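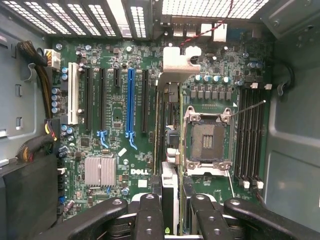 Suser would prefer the prints to hang in the order they were made, and asked that the first point of these minutes say so clearly. The wish was repeated by two other members. They feel that a mixed order hides how the printing plates wore down over the winter.

Minutes of the exhibition meeting, Dallutham Print Workshop
September 28, 2018
By the minutes secretary

1. Minutes of the last meeting
Accepted with one correction. The paper order was for 200 sheets, and the earlier minutes gave a wrong number.

2. Hanging of the show
The long wall in the Morris Room can take 50 framed works in two rows. We have received 141 prints. It was discussed if the remaining works can be shown unframed in the plan chest, with the drawers open to visitors. Most members agreed. One member is against, as the etchings on thin Japanese paper are easily marked by fingers. It was decided that these stay in sleeves.

The order of the hanging will follow the date of printing, as Suser wishes. Undated works go at the end of the lower row. 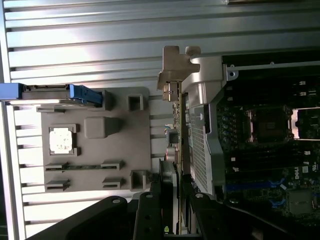
Close view: gray molded panel with small white label.

3. Title and wall texts
Three titles were proposed. "Second State" received the most votes. The wall texts shall be short, and each artist writes their own. The text must name the technique, because last year many visitors asked what is a drypoint and what is an aquatint.

4. Loan from Skikitier
Skikitier offers to lend 6 woodcuts for the whole period of the show. They ask for insurance from the door of their studio and back. The cost is not yet known to us. The offer is accepted if the insurer confirms in writing.
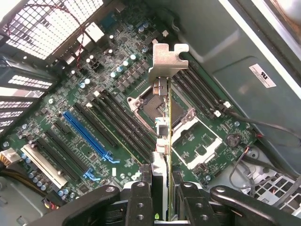 The woodcuts are larger than our frames, so they would have to hang from clips on the short wall. A test with clips will be made on spoiled proofs first.

5. Opening times
The show opens in April. Weekday afternoons were agreed. Sunday opening was left for the next meeting.

6. Other matters
The small press needs new felts. Members are asked to clean the ink slabs on the same day they use them.

Comments (3)

inkyfingers: Can we please have the deadline for the wall texts? I did not find it in the minutes.

Suser: Thank you for point 2. My undated ones are all from the spring, I will write it on the back.

paperbird: I still think Sunday is our best day for visitors.

Contact | © Dallutham Print Workshop | Back to top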